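Baseplate keeps sliding on a marble-look board, how do I stop it?

Posted 3/8/22 by Sillurach

I build small brick things on a gray studded baseplate and I've started doing it on a white marble-pattern board. The board is nice to work on because you can see every piece against it, but the plate won't stay put. When I press down near one side the whole plate turns a little, and by the end of an evening it is sitting at an angle.

I don't want to glue it. The board gets used for other things and the plate has to come off in one go. The table underneath is metal with ribs in it, so clamping the board down at the edge is awkward too.

Second thing, while I'm here. I keep the loose bricks on the board in front of the plate, spread out so I can pick the color I want. Is there a better way to do it? Bins are too deep for me, I end up digging.
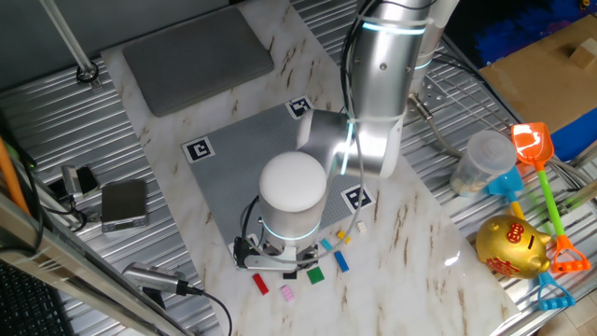

I have tried a damp cloth under the plate. It held for a bit and then left the board streaky. I've also tried double-sided tape, which held very well, and it took me most of a Saturday to get the residue off the underside. The board has a smooth finish and I'd like it to stay that way.

Clita

Rubber shelf liner, the open mesh type. Cut a piece a little smaller than the plate so it doesn't stick out, lay it flat, put the plate on top. I bought a roll in July and have used maybe a quarter of it. Wash the liner with dish soap first and let it dry. Wipe the board too, because any dust on it and you are back to sliding.

It won't stop all movement. If you push sideways hard it will still go. For pressing straight down it's enough.

If the board itself moves on the ribs, use a second piece under the board. With ribs you only have contact on the high parts, so use one big piece – small squares at the corners tend to end up over a gap.

For the bricks I'd leave them as they are. If you only have a few out at a time, flat on the board is the quickest way to work. Keep them far enough apart that you can get hold of one without knocking the next. I put the ones I'm not using in a shallow tray, the kind that goes in a desk drawer, and take out what I need for the next step.

Losusthorpe

just use poster putty, 2 small balls under opposite corners. comes off clean. did mine that way and its fine

Cui

Putty works but it lifts the plate slightly where the balls are, and then the middle flexes when you press a brick on. If you go that way, put some in the center as well and press it all down thin. Try it on the back of the board first, some putties leave a greasy spot.

I use the shelf liner like Clita said. I also put a strip of low-tack painter's tape on the board along two sides of the plate, right up against the edge. It doesn't hold anything, it only shows me when the plate has turned, so I can push it back before I go on. I change the tape every couple of weeks and haven't had any residue from it so far.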